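3.2 Wohin die Dinge wandern: Ablageflächen im häuslichen Arbeitszimmer

Wer sich länger mit dem Ordnunghalten in Privathaushalten beschäftigt, merkt recht bald, dass der Schreibtisch und das Regal darüber eigentlich zusammengehören. Unsere Teilnehmenden sprachen fast immer von beiden in einem Atemzug, und wir haben uns nach einigem Hin und Her entschlossen, es ihnen gleichzutun und im Folgenden schlicht von der »Regalzone« zu reden.
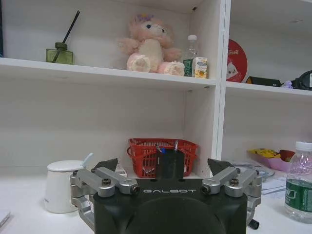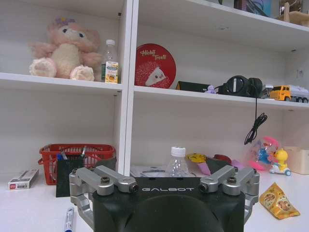
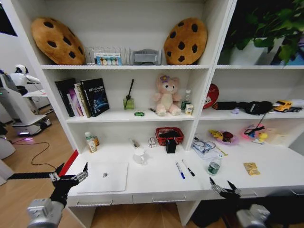 Abbildung 4. Zum Abschnitt Regalzone. Im dritten Bild stehen Bücher, Pflanze und Kissen in Form von Keksen auf verschiedenen Böden desselben Möbels.

Die Tagebücher, die uns aus 48 Haushalten in Paston und Gitness vorliegen, enthalten 2976 verwertbare Einträge, und davon betreffen 1281 die Regalzone. Das hat uns, wie wir gern zugeben, überrascht. Erwartet hatten wir die Küche an erster Stelle, so wie es Tsang in der Vorstudie für Zatard vermutet hatte, und noch im September haben wir den Auswertungsbogen ganz auf Arbeitsplatten und Schubladen zugeschnitten. Er musste dann umgeschrieben werden, was Pin-yu Chiu mit großer Geduld übernommen hat.

Beim Lesen der Einträge fällt zunächst auf, wie selten vom Wegwerfen die Rede ist und wie oft vom Umziehen. Ein Gegenstand wird auf dem Schreibtisch abgelegt, weil man gerade die Hände voll hat, wandert einige Tage später auf den Boden darüber und bekommt dort, wenn niemand widerspricht, mit der Zeit eine Art Wohnrecht. Eine Teilnehmerin aus Gitness nennt das in ihrem Tagebuch »Hochstellen« und schreibt dazu: »Oben ist bei uns alles, was nett ist und wofür keiner einen Platz weiß.« Wir haben den Ausdruck übernommen. Hochgestellt werden vor allem Geschenke, Mitbringsel und Dinge, aus denen die Kinder herausgewachsen sind, ohne dass die Eltern es schon wären. Papier dagegen bleibt unten liegen, oft wochenlang, und wird am Ende in einem Schwung abgeheftet oder in eine Schachtel gelegt, auf der dann »Schreibtisch« steht.

Ein zweiter Befund betrifft die Zuständigkeit. In Haushalten mit mehreren Erwachsenen gilt die Tischfläche meist als Bereich der Person, die dort arbeitet, während die oberen Böden als gemeinsames Gebiet behandelt werden - auch dann, wenn sie für manche Familienmitglieder kaum zu erreichen sind. Hsiu-ying Tsang hat in den Nachgesprächen gezielt danach gefragt und sehr unterschiedliche, mitunter ausgesprochen lebhafte Antworten erhalten. Ein Ehepaar aus Paston war sich nicht einig, ob man ein Buch des anderen umstellen dürfe, und verschob das Gespräch schließlich auf den folgenden Donnerstag, an dem es dann in aller Freundlichkeit zu Ende geführt wurde (nachzulesen im Anhang B, Gespräch 11).

Mit dem Stufenmodell von Chou lässt sich ein guter Teil dieser Beobachtungen fassen, allerdings nicht alles. Das Modell kennt nur Gegenstände in Gebrauch, in Bereitschaft und auf Abruf, und die hochgestellten Dinge passen in keine der Stufen so recht hinein. Man braucht sie nicht und sucht sie auch nicht, und doch wird ihr Fehlen sofort bemerkt. Wir schlagen deshalb vor, sie vorläufig als »anwesende« Gegenstände zu führen, und kommen in Abschnitt 4.1 auf die Frage zurück, ob sich diese Gruppe auch in den Fluren und Schlafzimmern wiederfindet.

Kontakt: Arbeitsgruppe Wohnen und Alltag, Gitness | © Die Autorinnen und Autoren | Nach oben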